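Plodari 2 released: two-arm planning software that explains its own decisions

Etix has released the second version of Plodari, its open planning and control software for pairs of small robot arms. It can be downloaded from this month by anyone who wants it, with full source code, a new manual and a set of recorded tabletop sessions to try it out on.

Plodari takes in camera views and joint readings, works out where things are on a table, decides which arm should deal with which object and sends both arms on paths that keep them clear of each other. Version 1 did all this as well, but it did it one step at a time, with one arm waiting politely while the other finished. In version 2 the arms are planned together. If the left arm is going for something at the back of the table and the right arm needs to cross in front of it, the software finds a way for both to get on with it, and if the table changes while they are moving, it plans again from where they are.

"We wanted two arms to feel like one pair of hands," said Myroslav Yurchenko, who leads the planning work at Etix. "The first version was safe and it was correct and it was terribly slow to watch. People would make a cup of tea. I'm so pleased with how this one moves, and I'm even more pleased that when it does something odd, we can now find out why in a minute or two."

Finding out why is the job of Rollow, a new tool that comes with the release. Every choice the planner makes is written down as it happens: what it believed was on the table, how sure it was, which grasps it considered and which it threw away. Rollow plays this back alongside the camera views. You can stop at any moment, change one thing (move an object a little, say, or tell the planner that it cannot use the left arm) and run the plan again from that point to see what would have been different.

The tool began as a private script. Evaristo Tovar, who works on perception, got tired of reading log files late at night and wrote a small viewer that drew the rejected grasps in one colour and the accepted ones in another. Within a few weeks everyone on the team had a copy with their own changes in it, and the copies had stopped agreeing with each other. Rollow is what came of putting them back together.

"It is the part I'd keep if I had to throw away all the rest," said Tovar. "A planner that fails and says nothing is very hard to improve. You end up guessing. Now somebody can send us a recording from a lab we've never visited and we can sit down and see the exact moment where the depth estimate went wrong, or where we gave the gripper a path that no sensible person would have chosen."

Perception has had a good deal of attention as well. Version 1 relied on a single overhead view and did badly when an arm got in the way of the very thing it was reaching for. Plodari 2 can combine a fixed view of the table with a view from a camera on the wrist, and it keeps a running idea of where each object is even while it is hidden. When the two views disagree, the planner is told so, and it can choose to slow down or take another look before closing the gripper.
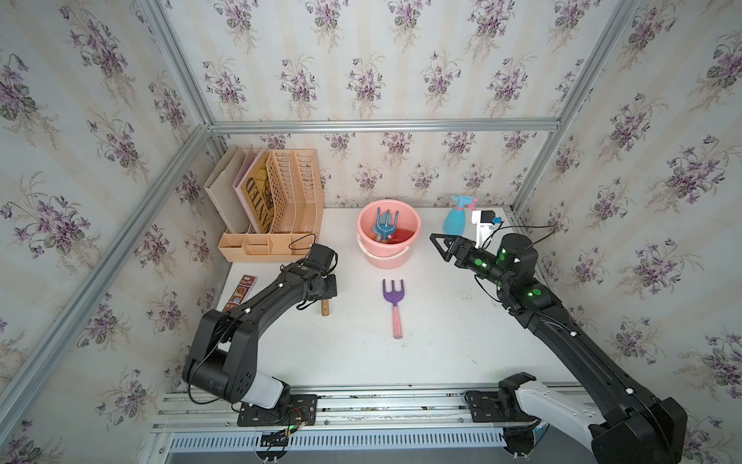

Etix Press Notes, Issue 24

Garden toys have become a firm favourite with the team. A purple toy fork with three tines, lying flat on a white table, gives a gripper very little to get hold of from above, and the tines are thin enough that an older depth filter tended to smooth them away. A blue toy rake standing in a pink bucket is awkward in another way. The handle goes down inside, so the planner has to work out that the part it can reach belongs to something longer, and that pulling sideways would bring the bucket along too. The bucket has a thin white wire handle of its own, and thin wire is hard for almost any camera system to measure well.

Patterned backgrounds matter more than people expect. Violets and leaves printed on wallpaper are full of small edges and strong colours, and a detector trained in plain grey rooms will sometimes find objects in them that are not there. Plodari 2 keeps a separate model of the fixed surroundings, built when the workspace is set up, and checks new detections against it. A spray bottle standing close to a busy wall should be found as a bottle, with a proper outline, and the flowers behind it should be left alone.

The same goes for clutter that should stay put. Users can mark a region, such as a desk organiser holding files, as something the arms must go round. They can also mark it as something the arms may reach into but not push. In version 1 there was only "obstacle" or "not obstacle", and a good many requests from users came down to wanting something in between.

The test suite has grown to 1000 recorded table layouts, and the whole set is run against every proposed change to the code. Of these, 41 are what the team calls the stubborn ones: layouts where version 1 either gave up or found a plan so long that it may as well have done. They are published together in a folder called Galindo, after the street where Etix had its first office, and there is a page for each one with notes on what makes it hard. Some of those pages are quite short. One simply says "peg too near wall, see also the next one".

Plodari 2 does not solve all of Galindo, and the release notes list the layouts that still fail. Yurchenko hopes that others will have a go at them.

"Please beat us," he said. "There's a layout with a short wooden peg next to a tray where I've tried everything I can think of. I'd be delighted to get an email from a student who did it in an afternoon. A bit cross for an hour, and then delighted."

What is new in version 2

Joint planning for two arms, with new plans made while the arms are moving.

Rollow, for playing back and editing recorded decisions.

Support for wrist cameras together with a fixed camera, including a guided calibration that needs a printed board and a steady table.

Regions with their own rules: go round, reach in, or touch gently.

A background model for workspaces with patterned or shiny walls.

Cable limits. Users can now set how far each wrist may turn before the cable along the arm starts to pull, and the planner will unwind the joint on the way to its next task.

A plain text task format, which can be written by hand and kept in version control with everything else.

The cable limits deserve a word, as they were the most requested item from version 1 users by a long way. Small arms often carry their cables on the outside, held by clips, and a planner that thinks only about joints will happily wrap a wrist round until something comes loose. The setting takes a moment to fill in for each arm. There are starting values in the manual, though they will need adjusting to suit how the cables have been fixed.

Installation and hardware

Plodari 2 runs on Linux on an ordinary desktop machine. A graphics card helps with the perception part and is not needed for planning. Rollow can be installed alone, on Linux, Windows or macOS, so recordings can be looked at on a laptop away from the robots. Arms are connected through small driver modules, and the manual has a chapter on writing a new one, with a worked example that has been tried out on several patient newcomers and rewritten after each of them.

Settings files from version 1 can be converted with a script in the tools folder. It handles everything except custom grasp lists, which have to be moved by hand. The team is sorry about this and has tried to make the error messages friendly.

Recordings made with version 1 will open in Rollow, but they contain joint paths only, so there are no rejected grasps to look at and no way of running a plan again.

What comes next

A smaller update is planned for September. It will bring handovers, where one arm passes an object to the other in mid-air, and which at present work only when the object is put down in between. Tovar is also working on soft items such as cloths and bags, where the outline changes as soon as a gripper touches them. Early results are encouraging and rather funny, and they will stay on a development branch until they are steadier.

Etix will hold an open online session for users on release day, starting at 2 pm, in which Yurchenko and Tovar will load recordings sent in by users and go through them in Rollow. There are no slides. Recordings where things go wrong are especially welcome, and senders can ask for their name to be left out.

About Etix

Etix is a small software company that writes planning and perception tools for robot arms used in research and teaching. Plodari is developed in the open, and changes from outside the company are reviewed in the same way as those from inside it.

Press contact

Questions about Plodari, Rollow or the Galindo layouts should be sent to the Etix press desk. Interviews with Myroslav Yurchenko and Evaristo Tovar can be arranged on request, in English, Ukrainian or Spanish.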